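Face facial tissues, soft packs, unscented
Reviewed by Sabina Kollár
14 Aug 2026

Rating: 4 out of 5

I bought these as desk and bag tissues for the office at Jenbridge, replacing the Coltano cube boxes we had used for years. The order came from a small import shop and the packs arrived in a plain carton with no damage. I have been using them since the middle of July.

The wrapper is a glossy black film. It creases easily in handling, and the creases stay. This has no effect on the contents, but anyone who wants a pack that stays smart on a meeting table should put it in a cover. The gold "Face" lettering is large enough to read from across a room. Most of the remaining print is in Chinese. The line 可湿水面纸 says the tissue can be used wet, and 自然无香 says it has no added scent. I can confirm the second claim. Alžběta Jelínek, who sits opposite me and reacts to perfume, has had no trouble with them.
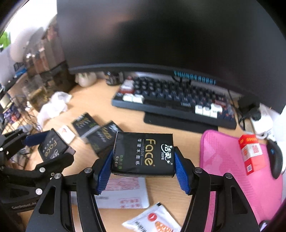

Wet strength was the reason for the purchase, so I tested it. One sheet was held under a running tap, wrung out by hand and used to wipe a laptop lid and a whiteboard tray. The sheet held together through both. A second wringing started a tear at one corner. The Coltano sheet came apart at the first wringing and left lint on the lid. On dry glass the Face tissue leaves very little lint, though a black monitor bezel will still show a few fibers.

Softness is good when dry. The sheet feels slightly thicker than a standard boxed tissue and does not scratch after repeated use during a cold. It takes up a coffee spill more slowly than paper towel – expect to use two sheets where one towel would do.

Dispensing is the weak point. With a full pack the first few sheets come out in a clump, and the film moves with them, so a second hand is needed to hold the pack down. As it empties, the pack loses its shape and the last sheets have to be dug out with a finger. Peter Beneš keeps his in a weighted Grarmont holder, which fixes the first problem and does little for the second.

Storage is simple. The packs lie flat in a drawer, and a partly used one fits the side pocket of a laptop bag. I would not carry an opened pack loose among keys, as the film will snag.

One star off for the dispensing. I have reordered.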